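Magbanua opens its currency desk notes to everyone

Sunday, May 19, 2024

Hi, Rosalinda Tagle here. I run the currency desk at Magbanua, and I've got news I've been itching to share. Starting today, our morning notes on the peso, the yen and the dollar are free to read. No login, no trial, no card number!

We've been writing these notes for paying clients, all 2,932 of them, and they kept forwarding them to friends anyway (yes, we noticed). So Florante Maglaya and I asked if we could just open the doors, and the answer was yes.

You'll get one note each trading morning. I take the dollar pairs, Florante does the yen, and Tymofii Hladun looks after gold whenever it's moving enough to be worth your coffee. We give the levels we're watching and the price where we'd admit we were wrong. Old notes stay up too, the bad calls included, and there are 109 in the archive already.

Paying clients keep the afternoon call and the Gundari charting tool, and their fee drops by 30 percent from the next bill. 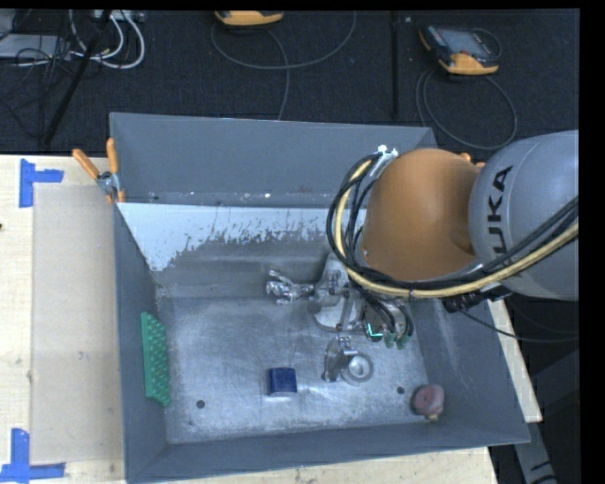
Volume 4, Issue 2

In September we're adding a weekly letter called Budwood, for people who trade small accounts, $1,000 or less. Marites Sebastian is writing it and I've read her first draft twice. It's good, and she's very funny about stop-losses!

Our notes are general commentary and aren't personal advice. Currency trading can lose you money, so please go easy.

Press questions: Crisanto Tagle, Magbanua press desk.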